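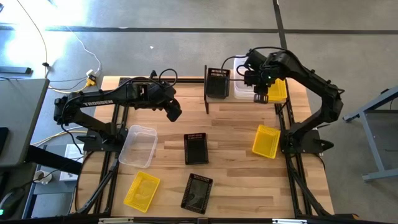 Chapter 5
Watching a Demonstration

What this chapter covers

How to attend a robot demonstration without being carried along by it. How to separate what you saw from what you were told. What to write down while you are still in the room. Key terms: trial, reset, success rate, selection, operator input.

5.1 The open day at Cornmont

Every spring and summer, companies and labs that build robots invite the public in. Some call it an open day, others a showcase. Visitors stand where they are told to stand, somebody gives a talk, and an arm moves. People clap. Then everyone goes home with the feeling of having learned something about machines, when most of what they learned was about talks.

The case we will use through the first half of this chapter comes from Cornmont, where the Clostiren group opened its work area to visitors on June 28, 2022. Two of the authors went. The job on show was called Palumbo. As the handout put it, Palumbo is "a two-arm system for the general handling of household and kitchen containers." Read that phrase again before going on. It has one word in it, "general," that no afternoon of watching could ever support.

Manuela Piras gave the talk, and she was a good speaker. Her first slide said that the system had completed 923 container moves since April. A student from Dranbridge, Ermanno Costa, put his hand up and asked how many it had tried. Piras said she would have to check with the team. The number 923 stayed on the screen behind her for another 10 minutes.

You should learn to hear that kind of number as half of a fraction. If the arms tried 930 moves, it is a fine result. If they tried several thousand, you would not want them in your kitchen. The slide gave no way to tell the two apart, and yet several visitors copied it down.

5.2 What is on the table

Before you judge the motion, look at the setup. The people running a demonstration choose the objects, the surface, the light and the distance between things. None of this is cheating. All of it is selection, and a visitor who ignores it will credit the robot with work that was done by whoever laid out the table.

At Cornmont the objects were plastic baskets, food containers and a tray. These have rims and straight sides, and a two-finger gripper has something to close on. There was no wet dish, no plastic bag, no knife. The handout said "household and kitchen containers," and to be fair, that is what we got. But a household also has a casserole with a slippery lid and a carton with one soft corner, and a visitor is entitled to wonder where those were.
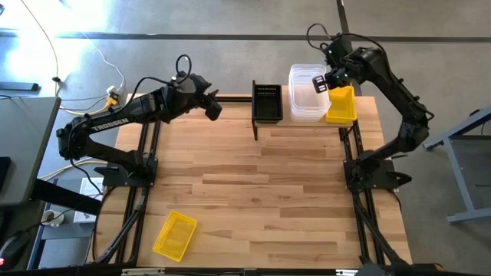 Figure 5.1 The Palumbo table. One gripper hovers over the wooden surface near the black tray, and the other hangs just above a yellow basket beside the stacked clear containers.

Look at Figure 5.1 and try to say what happens next. Most readers answer at once: the right arm picks up the yellow basket. Perhaps it does. It could also have just let go of it, or be about to back away. A still picture of a gripper above a basket fits all three stories, and the one you picked is the one the handout prepared you for. We have tried this figure on several classes, and the confidence of the answers is always greater than the evidence.

Live motion is better evidence than a still, but it has the same weakness in a milder form. You see an arm move toward a basket and you supply a purpose. The arm "wants" the basket, it "decides," it "changes its mind." Fulvio Lo Presti, who taught an early version of this course, used to make students rewrite their visit notes with all such verbs crossed out. What was left was usually short.

5.3 Who is doing the work?

The second question to bring to any demonstration is where the motion comes from. An arm may be following a recorded path. It may be steered by a person in the next room. It may be running a program that reads camera images and picks its own moves. To a visitor standing ten feet away these can look exactly alike.

Pierina Santoro asked this at Cornmont, politely, and was told that the system was "largely autonomous." She asked what "largely" covered. The reply was that operators step in for certain recoveries. She asked how often that had occurred during the session we had just watched, and the group moved on to refreshments.

We do not think anyone was hiding anything terrible. A system that needs help from a person now and then may be perfectly useful. But the word "largely" can cover one rescue in a day or one in every move, and the audience was left to choose. Most audiences choose the kinder reading, particularly when there is cake.

5.4 The close view

After the talk, visitors were shown views from cameras mounted at the wrists. These went over very well. There is a strong pull in seeing from the machine's side, and a few people said they now understood how the robot saw the table.
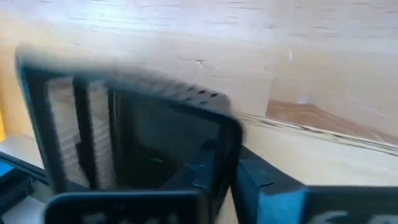

Figure 5.2 A wrist view during motion. The black and blue parts of the gripper fill much of the picture, and the wood behind them shows through the openings.

Consider how little Figure 5.2 tells you about the task. Parts of the gripper block a good share of the view. Motion has smeared the edges. Something yellow and something blue show at the far left, too little of either for a reader to name with any confidence. You may feel closer to the machine, but you know less about the job than you did in Figure 5.1.

A picture of this kind is an input. What the system makes of it is a separate matter, and you cannot find that out by looking at the picture yourself. When a guide says "this is what the robot sees," write down "this is what the camera records" and leave the rest open until you are given a reason to close it.

5.5 A record sheet for visits

Graziella Russo drew up the sheet below for her own students after the Cornmont visit. Fill it in on the spot. Notes made the next morning tend to agree with the handout.

Claim, in the speaker's exact words
Trials you watched from start to finish
Trials that ended as announced beforehand
Times a person touched the objects or the controls
Who chose the objects, and whether you could bring one
What the speaker said when asked about failures

Russo's rule is that a visitor needs at least 20 full trials before writing a success rate of any kind. At Cornmont we watched five. Our own sheet therefore has a blank in that place, and yours should too if you find yourself in the same position.

Before you read on

1. Rewrite the Palumbo handout phrase so that it claims only what a visitor could have checked during the session.
2. Choose a demonstration you have attended or watched online. List the things that were selected in advance.
3. Write two questions you would have put to Piras after Costa's, and say what answer to each would have changed your opinion of the system.

Section 5.6 takes up the reset, the part of a demonstration that visitors almost never record.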